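搜索帖子 用户 版块 高级搜索
本站使用 Cookie 保存登录状态，继续浏览即表示同意。 知道了

夹爪松手延迟，厂家说是“操作习惯问题”，你们信吗
楼主：拧螺丝的博纳尔 发表于 4月 21:40

手持双指夹爪，Jiretti 的，我们组拿来录收纳动作，床上的小罐小盒一件件夹起来往纸箱里放。上周开始右手那只不对劲：扳机松了，指头还合着，过大概2秒才弹开。有一次我以为已经放下了，手一抬，罐子跟着走，半路掉下来砸在脚背上。

报修以后 Storwood 那边的 Máté Nyitrai 回邮件，说日志“未见异常”，建议我们“改善操作习惯”。日志我自己翻了，2,255 条记录里开合指令和实际位置对不上的有 64 条，全在右手。这叫未见异常？

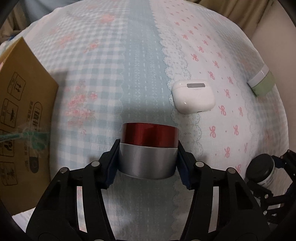
再说负载。都是些小东西，轻得很，离标称上限远着呢，说我超载我是不认的。固件没动过，线也换过一根，照旧。

2楼 miklos_cs
64 条里有多少是编码器自己跳数？你没说阈值怎么设的。阈值收得紧，好夹爪也能给你挑出一堆来。我不是替厂家说话，这个数字单独拿出来说明不了什么。

3楼 拧螺丝的博纳尔（楼主）
回2楼：阈值用的是说明书里的默认值。同一套阈值，左手一条没有，你怎么解释？

4楼 Erville老用户
我猜是销轴。这种连杆结构轴多，有一根发涩，回位弹簧就拉不动。断电用手掰，感觉一下两边阻力一不一样，比看日志快。

5楼 dudas_b
不同意4楼。销轴发涩应该是慢慢张开，楼主说的是先不动、后来突然弹开，更像指垫粘住了。夹过化妆品罐子没有？漏一点膏体在垫子的纹路里就够受的。拿酒精擦了再测。

6楼 拧螺丝的博纳尔（楼主）
擦过了，擦完好了一个下午，第二天又来。所以粘垫子这个说法我只信一半。

7楼 miklos_cs
擦完好半天也可能是巧合。左右手的指垫对调，再跑 20 次，毛病跟着垫子走还是留在右手，一目了然。现在大家都在猜。

8楼 Erville老用户
更烦的是安全这块。手册写“松开扳机即释放”，没写要是不释放怎么办，也没有急松。现在夹的是小罐子，换成玻璃瓶呢？厂家一句操作习惯就打发了，我看他们压根没复现过。

9楼 dudas_b
急松旧款是有的，侧面一个小拨片，新款取消了，说是减重。减了几克我不清楚，我反正不买账。

10楼 拧螺丝的博纳尔（楼主）
今晚对调了指垫，才跑了几次，右手又卡了一回，左手没事。次数不够，先不下结论。右手已经停用，报修单没让他们关。Nyitrai 要我寄回去检测，来回运费我出，我还没答应。

11楼 miklos_cs
寄之前把原始日志自己留一份，夹爪编号也拍下来。

订阅本版每周精选邮件 输入邮箱 订阅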